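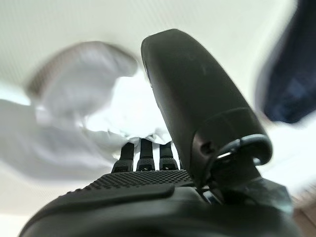
Ata da reunião de moradores – Edifício Whiteley
10 de dezembro de 2019

Presentes: Freya Pilkington (presidiu), Iqra Ansari, Tracey Greenwood, Ruth Horrocks e quem assina esta ata, Mairéad Daly. Quórum atingido com as procurações entregues à entrada.

1. Ata anterior

Aprovada com uma correção pedida por Tracey Greenwood: onde se lia que a Plirnia «garantiu» a redução do consumo de água, passa a ler-se «afirmou». A correção parece-me justa. Pedi na altura a garantia por escrito e continuo à espera.

2. Contadores de água individuais

Iqra Ansari apresentou a proposta revista da Plirnia. O preço é de 224 euros por fração, com instalação, e inclui leitura à distância durante o primeiro ano. A partir do segundo ano a leitura passa a ser paga, mas o valor não vem na proposta. Ruth Horrocks perguntou se alguém o tinha pedido. Iqra disse que sim, por telefone, e que lhe responderam que dependia do «perfil de utilização do edifício». Foi-lhe perguntado o que isso queria dizer. Não soube responder, e a culpa não é dela.

A brochura fala de poupanças «significativas». Freya Pilkington lembrou que a mesma palavra aparecia na brochura das lâmpadas da escada, e que a conta da luz das partes comuns nesse trimestre foi de 333 euros, mais do que no trimestre anterior. Tracey observou que o elevador esteve avariado no trimestre anterior e que a comparação, por isso, vale pouco. Fica registado.

Discutiu-se a seguir se o problema é mesmo o consumo das frações ou se há uma fuga na coluna do lado do pátio. Ruth defende há dois anos a segunda hipótese e voltou a defendê-la, com as faturas na mão. Se houver fuga, os contadores individuais vão mostrar uma diferença entre a soma das frações e o contador geral, e essa diferença terá de ser paga por todos à mesma. Ninguém contestou este raciocínio, embora Iqra tenha dito que, pelo menos, se ficaria a saber.

Deliberado: adiar a decisão. Antes de qualquer compra pede-se um ensaio de pressão à coluna do pátio. Iqra solicita à Plirnia o preço da leitura a partir do segundo ano, por escrito.

3. Infiltração na cobertura

A Stideo veio ver o terraço e enviou um orçamento de 1.309 euros para refazer a impermeabilização junto à chaminé. É a terceira empresa a dizer que as duas anteriores não perceberam o problema. O relatório tem uma página e conclui que a tela «atingiu o fim de vida». A tela foi posta com garantia de dez anos e não tem cinco.

Freya entende que se deve adjudicar já, com o inverno à porta e a mancha no teto do último piso a alastrar. Tracey prefere acionar primeiro a garantia. Perguntei quem tem o certificado. Freya julga que ficou com a administração anterior – que, por sua vez, sempre disse que nos entregou tudo. Procura-se mais uma vez na pasta azul e no armário da entrada.

Ruth quis que constasse da ata que votará contra qualquer obra cuja proposta não diga que materiais vão ser aplicados. A da Stideo diz «materiais adequados».

Deliberado: Tracey procura o certificado e contacta o instalador. Se não houver resposta até à próxima reunião, vota-se o orçamento da Stideo, desde que venha com a lista de materiais e o prazo.

4. Limpeza das escadas

O contrato com a Werasus renova-se automaticamente em fevereiro. Custa 216 euros por mês. Iqra está satisfeita com o serviço, Ruth não está, e moram em pisos diferentes, o que talvez explique alguma coisa. O contrato prevê duas visitas por semana. A folha de presenças atrás da porta está sempre assinada, por vezes com a mesma caneta em todas as linhas do mês. Não se tiraram conclusões.

Deliberado: renovar, mas pedir à Werasus que avise a hora das visitas. Ruth absteve-se.

5. Outros assuntos

A luz do patamar do segundo piso continua a apagar-se cedo de mais. Freya regula o temporizador.

Voltou a falar-se das bicicletas na entrada. Já se deliberou sobre isto três vezes. Tracey propôs um aviso novo – o atual está colado por baixo do guiador de uma delas. Aprovado.

Próxima reunião em fevereiro, em data a combinar. Freya trata da convocatória.

A secretária,
Mairéad Daly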